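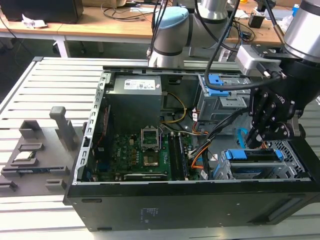
Ollside Repair Club | Desktop Bench

Friday bench night: the tower comes apart

We finally got to the part everyone has been asking for! After a winter of sticky laptop hinges and one very stubborn printer, the Friday group has moved on to desktops, and I don't think I've enjoyed a project this much since we started. A tower is such a friendly thing to learn on. You take off one side panel, lay the case down, and there it all is, with enough space to get your fingers in.

The black tower is our first teaching machine, number 291 in the donation book. It came from the Msimang office clear-out along with a stack of keyboards, and it's a lovely one for beginners because the insides are so easy to tell apart. Power supply up in one corner, green motherboard in the middle, drives down at the other end. The little blue handles and latches on the drive side are a gift, too. Once you know to look for the blue, you know where to push or pull, and after that you'll start noticing colored latches on every office computer you open.

The processor and memory are living in the gray tray to the left of the case for now. I'm a big fan of that tray! Everything that comes out gets its own place, and you can see at a glance what still has to go back in. At home an egg carton does nearly as well for screws and small bits, but please keep memory and processors off anything fuzzy or made of ordinary foam. If you've got an anti-static bag left over from something, save it and bring it in. We go through a lot of them.

Now, the socket. With the bracket up you can see right down into the pin area, and this is the one spot on the board where I turn into a bit of a nag. Don't touch it, don't blow on it, don't lean over it with a mug. When you're ready to seat the chip, hold it by the edges, find the small marks that show which way around it goes, and lower it straight down. No pressing, no sliding it about. It should simply rest there before the bracket comes down. If it looks even slightly crooked, lift it out and start again. I've been doing this for years and I still do it twice more often than not.

Memory is the opposite, and people are always surprised by how firm you have to be. Line up the notch, open the clips, and push down evenly until it clicks. Huguette Boyer did her first one last month and let out such a cheer that the knitting group next door came in to see what was going on (two of them stayed and have signed up, so welcome!).

Then there's the wiring. I know the bundles look like a lot, all that orange and yellow and black heading off in different directions, but most of those plugs only fit one way and in one kind of place. Follow one bundle at a time with your eyes from the power supply to wherever it ends, and say it out loud if that helps. The blue SATA cable is a good one to start with. SATA carries the data for a drive, and the plug has a small L shape in it, so check the direction before you push. Those little connectors can snap if you wiggle them sideways.

Before you put the side panel back on anything, give it this quick check:

Processor seated and bracket closed
Heatsink and fan fitted, with fresh paste
Memory clicked in at both ends
Data and power to every drive
No loose screws under the board (tip the case gently and listen)

We've got two more towers waiting after this one, and a box of spare drives from Karora that need sorting. If you'd like one of those evenings to be your turn at the bench, put your name on the sheet by the door or leave a message on extension 3398. You don't need any experience at all. Wear short sleeves or ones that roll up, leave dangly bracelets at home, and bring reading glasses if you use them, as the writing on some of these boards is tiny.

Sessions run 90 minutes, starting at 7 p.m., in the Flirden Room. Tea is on from half past six for anyone who likes to come early and poke through the parts drawers, and I'll be there with the good screwdrivers. We're still short of small Phillips bits and cable ties, so if you have extras in a kitchen drawer somewhere, we'd love to have them!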